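Rowbotham Drondano Storage Cube

Product code 2262

Home > Storage > Boxes and Cubes > Drondano

The Drondano is a rigid storage cube for living rooms, bedrooms, playrooms and small offices. It is sold flat and goes together without tools. Once built it holds its shape when empty, so it can be used on a shelf, under a bench or on the open floor.

Rowbotham has sold the Drondano in one form or another since the first catalogue. The current version has a thicker base panel than the old one and a lid that lifts off completely. Lids from the older version (product code 1727) do not fit the current cube, and we no longer stock them.

Choosing a size

The cube comes in 3 sizes. Small fits most narrow shelving and is the one people buy for cables, chargers, gloves and shoe-cleaning things. Medium takes folded jumpers, board games and A4 folders laid flat. Large is meant for blankets, spare pillows and soft toys, and will not go through the openings of most cube shelving units. Please measure the opening before ordering, and allow a finger's width on each side so the cube can be pulled out easily.

All sizes stack when the lids are on. We recommend stacking no more than 2 high. A taller stack will stand, but the bottom lid starts to bow after a few months, especially if the cubes are filled with books.

What it is made of

The panels are heavy greyboard covered in printed paper with a matt, wipeable finish. The inside is plain white. Corners are folded and taped at the factory, and the base slots in last. There is no metal in the cube, so it can go in with paper and card at the end of its life once the corner tape has been pulled off.

Greyboard does not like standing water. The finish will cope with a spill that is wiped up straight away, but the cube is not suitable for bathrooms, sheds or unheated garages. If the base gets soaked, take it out and dry it flat under something heavy. Replacement bases are sold separately in all sizes.

Putting it together

Open the side panels out until they form a square. Turn the square upside down and press the base in from above, printed side facing you, until it sits level with the lower edge. Turn the cube the right way up and push down on the base from the inside with a flat hand. Fold the lid along the scored lines and tuck in the four tabs.

New lids can feel tight. They ease after a week or two of use.

Colours and patterns

Wodia — plain off-white, with a plain lid.
Flundimmont — narrow blue lines on cream.
Drondano Grey — solid mid-grey, the best choice for hiding scuffs.

Patterns are printed in batches and the shade can vary a little from one batch to the next. If you need a set to match, order it all together. We cannot match colours to cubes bought in earlier years. 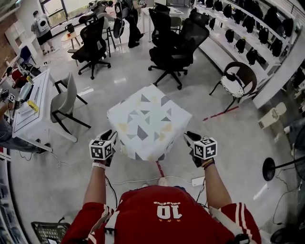 White cube with a grey, light grey and pale yellow triangle pattern, on the floor.

Care

Dust with a dry cloth. For marks, use a cloth that has been wrung out well, with a drop of washing-up liquid if needed, and dry the surface afterwards. Do not use cream cleaners or anything with bleach in it. The lower edges take the most wear, particularly on cubes that are pushed along hard floors instead of lifted. A set of stick-on felt strips (sold in our Fixings section) will slow this down.

Keep the cube away from radiators. The covering paper can lift at the corners if it is heated and cooled often. A small amount of paper glue on a cocktail stick will fix it back down.

Not a seat

The Drondano is a box and has not been built or tested for sitting or standing on. If you want a storage cube that can also be used as a stool, please see the Rowbotham upholstered range.

Delivery and returns

Cubes are sent flat in a cardboard sleeve and will fit behind most doors or in a porch. Orders placed before 2 pm on a working day leave the warehouse the same day. Large cubes may arrive separately from the rest of your order.

Unused cubes can be returned flat in the original sleeve. We cannot take back cubes that have been put together — the base tabs crease when they are removed, and the cube cannot be sold again. If a panel arrives bent or the print is damaged, send us a photo along with your order number and we will post a replacement panel.

Related items

Spare base, all sizes
Spare lid, all sizes
Felt strips
Card label holders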